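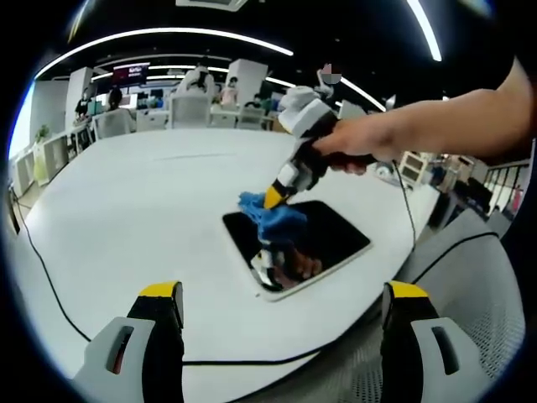 24/04/2023

Week 7 handout - good practice for hand-held gripper demos (read before the lab, not during it)

Covers tabletop cloth tasks mostly. Rigid objects are in the October notes, same rules apply unless it says different.

## 1. Before anybody picks up a gripper

- Task sheet first. One sentence, start state and end state. "Cloth in tray, end folded on table" is OK. "Tidy up" is not.
- Clear the table of phones, mugs, keys. If it isn't on the task sheet it shouldn't be on the table.
- Check jaws open and close all the way. Sticky jaw = swap the tool, don't fix it mid session.
- Cables: slack enough to reach the far corner, never looped round a wrist or chair arm. Most lost demos in the Wudmont set were a cable snagging the tray. Boring but true.
- Tell people at nearby desks you're recording. Faces get blurred before anything is shared, and that includes screens and badges.

## 2. During

Slow. Slower than that. Beginers move at kitchen speed and the tracking drops out.

1. Hold at the start pose, count of 4, then move.
2. Approach from above where you can. Sideways approach only if the task sheet says so.
3. Close on the cloth, pause, then lift. No dragging over the tray rim.
4. Bare fingers stay off the object. If you touch it by hand, the take is marked as assisted - no exceptions, even for a tiny nudge.
5. Release, back off, hold again.

Two-tool tasks: agree who leads before starting. The follower does not move until the leader has stopped. Talking is fine.

Shiny trays are a pain. Reflections confuse the depth estimate, so use the matte liner if there is one, otherwise note "reflective" in the log.

## 3. What counts as a bad take

Mark it, keep it, don't delete it. Deleting was the big mistake at Mellstead: they ended with 2,967 takes and no record of how many had been thrown away, so the failure rate could not be worked out at all. The Todorova set kept everything and flagged 537 as failed. Much more useful, and the failed ones got used for training later on.

Flag codes:

| Code | Use when |
|---|---|
| F1 | object dropped |
| F2 | tracking lost |
| F3 | hand touched object |
| F4 | wrong start state |
| F5 | somebody walked in / bumped table |

More than one code is allowed. No code = you are saying it was clean, and you'll be asked.

## 4. Safety stuff

Hand-held tools have no motor driving the arm, people relax too much. Still:

- fingertips out of the jaws when somebody else has the trigger
- chairs pushed back, not half under the table
- cables off the floor in the walkway
- if a powered robot is switched on in the same room, its own rules win over this sheet. Always.

Breaks every half hour. Wrists get tired before you notice and the grip angle drifts - visible in the data, we checked.

## 5. Logging

Same fields every time: operator initials, task number, tool number, lighting, flag code. Use the Wusuretti template on the course drive, don't make your own. Fill it in right after the take, not at the end of the afternoon from memory.

Lighting = ceiling on/off plus blinds. Thats enough.

## For next time

Read sections 2 and 3 again, bring a task sheet for one soft object. Pairs are fine. Write one flag code you think is missing and when you'd use it, half a page max.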